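4.2 Cloth handling at the service cart

The second group of tasks in the Giker set covers work that a cleaner or room attendant does with cloth: picking up a rag, wiping a surface, folding, and putting the rag away. Demonstrations were recorded with two hand-held grippers, one per hand, so that the jaws a policy must later control are the same jaws the person used. The set holds 3138 demonstrations, of which 279 involve cloth. Operators worked in furnished rooms, and other people were free to carry on nearby.

Cloth remains the weakest category for both policies we tested. A rigid item can be grasped at a known point and stays the same shape on the way to its target. A large cloth held at one spot folds over itself and hides its own corners – Figure 3 gives a typical case, with the right gripper closed on the material and the left still free.
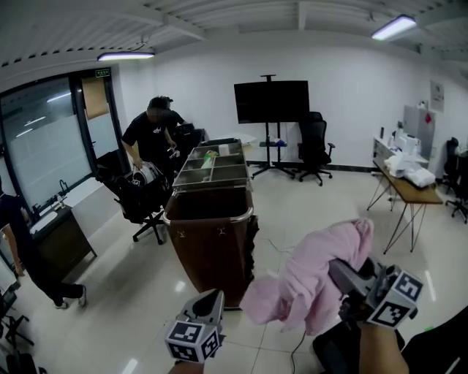

Figure 3. A pink cloth held in the right gripper in front of the brown cart. The left gripper is empty.

4.3 Results on cloth tasks

Each policy was given 30 trials per task. The Fovgate policy completed the pick-up in 20 of them, but it rarely found a second grasp point once the cloth was in the air. Gruster was slower and dropped the cloth less often. Neither one produced a fold that our raters accepted without correction. We counted a trial as failed if a person had to step in, even when the remaining steps went well.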